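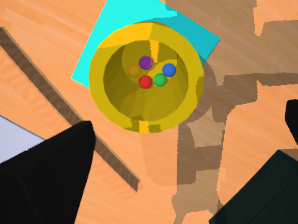
Shooting into the sun at Tuhumury

March 2022

I finally made it back up to Tuhumury with the old 300 mm lens, and oh, I am so glad I did! I'd been there once before, in November, when the fog sat on the lake the whole morning and I went home with a card full of gray. Not this time. The light came in low over the ridge and every blade of grass along the shore had a bright line down one side.

I've always been told to keep the sun behind me. Britt-Marie Hellström, who taught the evening class where I learned what an f-stop was, used to walk down the row and turn people around by the shoulders. So of course I spent the entire morning pointing straight at it (careful with your eyes, please, I used live view). The reeds went almost black and the water between them went white, and I love it.

Settings, for those who always ask: ISO 100, tripod, and I took the exposure down until the highlights stopped blinking. My favorite is the one with the heron. It's tiny, way over on the left, and you really do need to click for the big version to find it. I tried cropping in closer and lost all that lovely empty water, so I put it back the way it was.

I came home with 33 frames I wanted to keep, which is a crazy number for me. Usually it's five and I argue with myself over two of them. I've put the first batch in the Tuhumury gallery and the rest will go up when I've dealt with the dust spots. There's a big one near the top right corner of everything. Sensor cleaning, I know, I know.

Aparecida Lins left a comment on my last post wondering if the same thing would work in town, with wet pavement in place of the lake. Yes!! I want to try it on the long street in Pravard, the one that runs downhill toward the station, early enough that the delivery vans are still out. All those windshields! If anyone knows whether you can get up on the footbridge before seven, leave me a note.

Prints of the heron: I'm doing a test on matte paper first. Glossy made the blacks look a little blue last time and I wasn't happy with it.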